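From: Antonina Dmytriv
To: Tusden teleoperation list
Subject: Re: Cloth sorting by remote control - guidance for operators

Dear colleagues,

Thank you to Kornél Halász for raising the matter quoted below. The working group has discussed it and has agreed on the following reply, which applies to all cloth tasks recorded under the Tusden program.

Kornél Halász wrote:
> Our operators at Gonunden have now recorded 3,575 demonstrations of
> the cloth sorting task. On review, we find that they differ in how
> they let go of the cloth. Some lower it until it touches the bottom
> of the container. Others open the gripper above the rim. Should both
> be kept in the same training set? We would also like to know whether
> an episode in which the operator drops a cloth and picks it up again
> should be marked as failed.

On the first question, both styles may be kept, provided that each episode carries a label for the style used. Wim Bakker compared policies trained on mixed and separated sets in September and found that the unlabeled mixture led to hesitation over the container. Operators should settle on one style before a session begins and hold to it until the session ends.

On the second question, an episode with a dropped cloth should not be marked as failed if the operator recovers it without help. Such episodes are useful and we have too few of them. Please mark them "recovered" and leave the recording uncut. An episode in which a person reaches in by hand is to be discarded.

Two further points arose in discussion. Sessions are limited to 50 episodes per operator, with a break of 12 minutes at the midpoint. Where both arms are in use, the operator should avoid moving one arm while watching only the other - Deisy Agudelo reports that most of the rejected episodes at her site began in this way.

Sites that have not yet returned the container survey are asked to do so. Replies should go to Tài Nghiêm, who will also answer questions about the labeling tool. Version 4 of the operator sheet will be circulated once the survey is complete.

The views below may assist sites that are still setting up their tables.
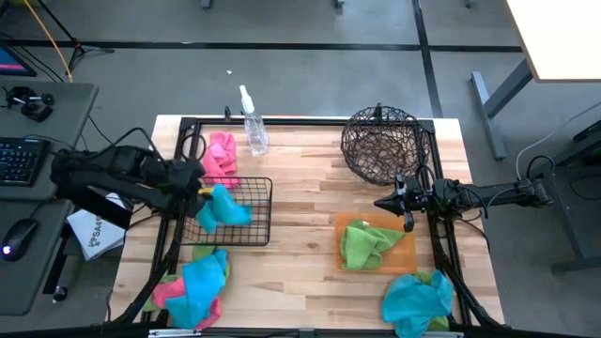
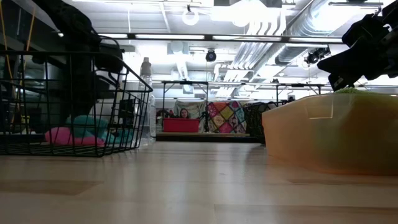 Cloth sorting with two arms, with the black wire basket and the translucent orange container on the table.

With kind regards,
Antonina Dmytriv
For the working group on demonstration recording, Tusden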